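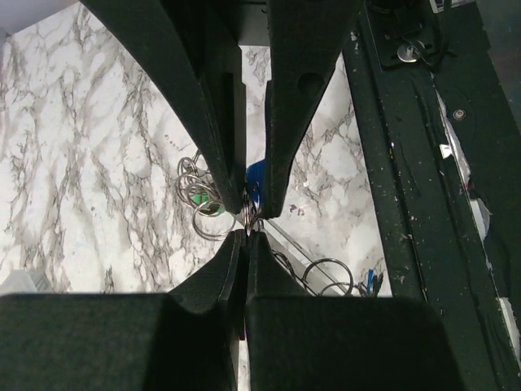

Dark green gripper fingers, tips close together

Ticket: Hebrew and Yiddish names come out reversed in family history pages
Product: Drimuvby page builder, hosted by Prakosent
Status: Resolved, one item left open

Thursday, 9:15 a.m. – Reported by the Kornton family history project
We are putting a memoir and its family tree online. It follows the author's grandparents from Eastern Europe to the United States, and most chapters have names and short phrases in Hebrew letters inside the English text. In the editor everything looks right. On the published page, any Hebrew phrase followed by a year shows the year on the wrong side, and in some chapters the letters themselves run backward. The tree has 2,939 entries, so fixing them by hand is not an option.

9:50 a.m. – Support
Please tell us how the text got into the editor. Was it typed, pasted or imported?

10:20 a.m. – Reporter
Both imported and pasted. The tree came from Karunaratne as an export. The chapters were pasted from an old word processor.

11:40 a.m. – Support
Two separate problems. The Karunaratne export is fine, but our import dropped the direction setting on every name field. The pasted chapters were saved years ago with the letters stored in reverse order, a common workaround at the time. Those need a different fix.

Steps taken:
Ran the import again on a test batch of 100 entries with "keep text direction" turned on. Names and years now show in the right order.
Ran the full tree. No errors in the log.
Ran the letter order tool on chapter 2. The Hebrew reads correctly. English was not changed.

1:30 p.m. – Reporter
Tree looks good. Chapter 2 is good except for vowel points, which now sit under the wrong letter in the mourning prayer.

2:05 p.m. – Support
Confirmed. The tool moves points as if they were letters. Please retype that passage for now and leave the other pointed text alone. Tool bug logged separately and still open. The import fix is live on your account.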